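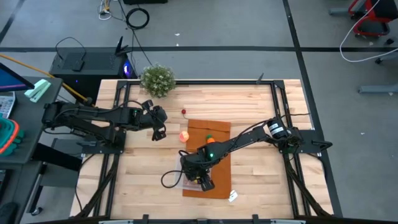

**Muststead, August**

Third go at the wood finish comparison. Leen wants a recommendation for the Ulcombe benches and I still don't think we have one.

Pletura's leaflet says their hard oil cures fully overnight. I put two coats on the offcuts last week and left them on the rack by the window. A thumbnail still marks the surface. Othmane says the shed is too damp for a fair trial, and he may be right, but the benches are going in a building that is damper than our shed, so I don't see why the oil should get a kinder test than the job.

Water rings: five offcuts per finish, a wet mug left on each over lunch. The Pletura pieces all showed a ring. So did the old Kincaid varnish, though fainter, and two of those had gone by teatime. The leaflet calls the oil "ring resistant". I would like to know what they stood on it.
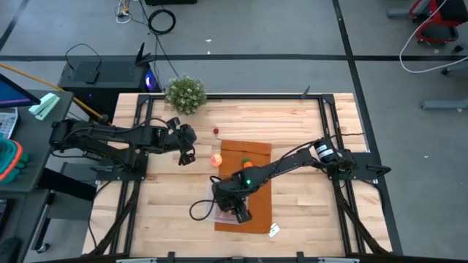
Smell is the other thing. Othmane can't smell it any more and I can, every time I open the door. Leen asked whether we could just write "low odour" as the tin does. I said no, we write what we noticed.

Rags: still going flat on the line outside to dry, not scrunched in the bin. I found one in the bin on Saturday. Please don't.

I don't trust the scratch results at all. I did the first batch with the brass key and Othmane did the second with a nail, and we both leaned on it as hard as we felt like. Struck them out in the table. If we want a scratch test we need a weight and a fixed point, and one person doing all of it.

Cost per bench comes out higher for the oil even before the extra coat. Leen has the sums.

To do:

- redo the rings after a longer cure
- ask Pletura what temperature their "overnight" assumes
- bare offcuts as a control (we forgot, again)
- find the lid for the Kincaid tin, it's skinning over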